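We use cookies to remember your settings. By staying on this site you agree to our cookie policy. Accept / Manage

What the Arm Changed on Our Line
Speaker notes, Amparo Llorente
Posted in March

Start with who I am. Shift lead at Dustano, Skirnville plant, repacking side. Six years on the floor before that. I don't program anything.

Say what we do. Clear plastic containers come in, get checked, get filled, go out to Bandara and a few smaller buyers. When I started, all of the handling was by hand. The cell we have now picks up the containers and sets them down for the filler. People still do the checking, the lids and anything odd.

Numbers, keep this short. A full shift for one person on the old station was 538 containers. Same reach, same twist of the wrist. We had seven people rotating through it and most of them had a brace in their locker.

Then the part people ask about. No one was let go when the cell came in. Two people moved to the Eltwood building because they wanted days. I want to be fair here: we also didn't replace them, and the crew noticed.

Cloudy plastic was the hard part. The supplier's demo used cardboard boxes and it went fine. Our containers let light through, they have seams, and they pick up smudges. From close up the gripper camera gets mostly gray on gray.

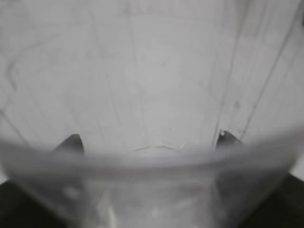 So the job changed. Before, you moved containers. Now you watch for the cases the cell is unsure about and you tell it yes or no from the screen. Some people like that. Some people hate it. One of my best packers asked to go back to lids after a week because sitting and deciding made her more tired than lifting did. I moved her back.

Pause for questions if the room is small.

Training. We gave everybody an hour and it was too little. We went back and did a half shift each, with the cell running slow. I would start there if I did it again. Let people stop it themselves. The ones who had pressed the stop button a few times in training were calmer later.

Pay. This came up at every meeting. The screen job was first listed at the same rate as packing. The crew said it was a different job and they were right. It took until the second review to get the rate changed. Settle it before the machine shows up.

Pace. The cell doesn't take breaks, so lids started piling up whenever a person did. We put in a buffer table and a rule that the cell waits when the table is full. Management didn't love the rule. Leave it in the talk anyway.

Last slide: what I'd ask a supplier. Bring our parts to the demo. Show me a bad pick. Tell me who answers the phone at 2 a.m.

Comments (3)

packline_joe
We had the same fight over the pay rate. Took us longer than yours.

Mirela T.
How big is the buffer table? Ours holds 73 and it fills before first break.

R. Oakes
Was at the talk. Wish you had said more about the people who went to Eltwood. Do they have a cell there too?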